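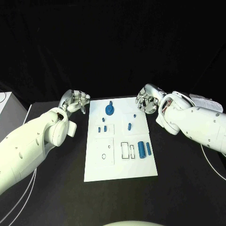

How to Try Out Two Robot Hands on a Peg Board Before You Commit to Them

If you have ever shopped for robot hands, you know how hard it is to tell two of them apart from a spec sheet. They all have fingers, they all close, and they all look wonderful in the sales video. What I wanted when we were choosing was a simple tabletop routine I could run in an afternoon, the same way every time, and after a good deal of fiddling (and one very long spring) I ended up with the one on this page. It has held up well enough that I use it for cameras and controllers too, so I'll cover a bit of that as we go.

What you'll need

A two-arm setup with multi-fingered hands, a head camera, a dark table, a plain dark cloth to hang behind it, and a light-colored board with blue parts to pick up. Our parts are mostly cylinders, thick and thin, plus a round knob with a short stem on top. Choose any color you like for yours, as long as it stands out from both the board and the hands. We run everything through the Paltbridge controller, with the Thampi grasp software on top, but nothing in the routine depends on either one.

Step one: set a starting pose

Bring both hands up over the far corners of the board, fingers half curled, and save that pose under a name you will remember. Mine is called "porch," for no good reason. Every trial starts there and comes back there. It sounds fussy, I know, but a hand that starts an inch lower has a shorter trip to the part, and then you are comparing trips when you meant to compare hands.

While you're in that pose, look over your cables. Give them slack for the whole reach, and run each arm slowly through its path once with the board cleared before you let it go at full speed.
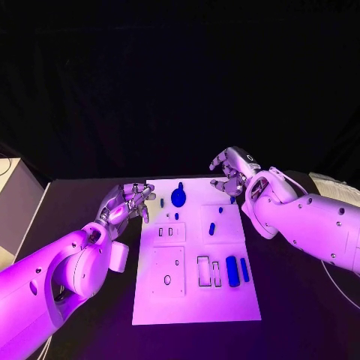

Reading time: 6 min

Step two: check the camera under more than one light

I used to skip this, and I'm a little embarrassed about how long I went on skipping it. A strong pink-violet light changes everything the camera has to work with – the board, the fingers, the shells of the arms all take on the same tint, and an outline that was easy to find in plain light may not be so easy anymore. Run your part detection under ordinary light first and save the result. Then change the color of the light, leave the parts alone, and run it again.

If you're comparing two cameras, lock the exposure on both. We started at 600 on the exposure setting in Brovance, our capture program, and tried 2000 afterward just to see what bright trouble looked like. Your numbers will be different, so take those as ours and nothing more. Turn off automatic white balance as well, or one camera will quietly fix the problem you are trying to measure.

Step three: run the easy parts first

Start with the thickest cylinder. It's the kindest part on the board, and any hand worth your money should be able to close on it. Then go to the thinner one beside it, and watch how the fingertips meet. Hands that look identical on the big part can behave quite differently here, and you'll want to write down which finger touches first, whether the part rolls away, and how far it has turned by the time it's lifted.

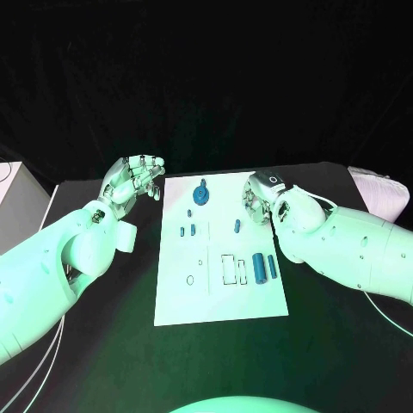
Save the smallest peg for last. It asks for a real fingertip pinch, and it will tell you more about your calibration than about your hand until you have the calibration right. If the fingers land to the same side of the peg every time, go back and redo the camera-to-arm alignment before you blame the hardware. I once wrote a rather stern note to the people at Gomik about a thumb that was perfectly fine, and I had to write a second, much nicer note the next morning.

Placing comes after picking. The black rectangles are your targets for the long cylinders, the wide one for the thick part and the narrow one for the thin part. Score the placement only after the hand has let go and backed away, as a sticky fingertip can drag a part out of place on the way up.

Step four: keep your notes boring

For each trial I write down the hand, the part, the light, the controller version, and then one plain sentence on what happened. Our log is up to line 1315 now, and the sentences are what I go back and read. Change one thing at a time, rerun the thick cylinder whenever you change it, and save the old settings file under a new name before you touch anything in it.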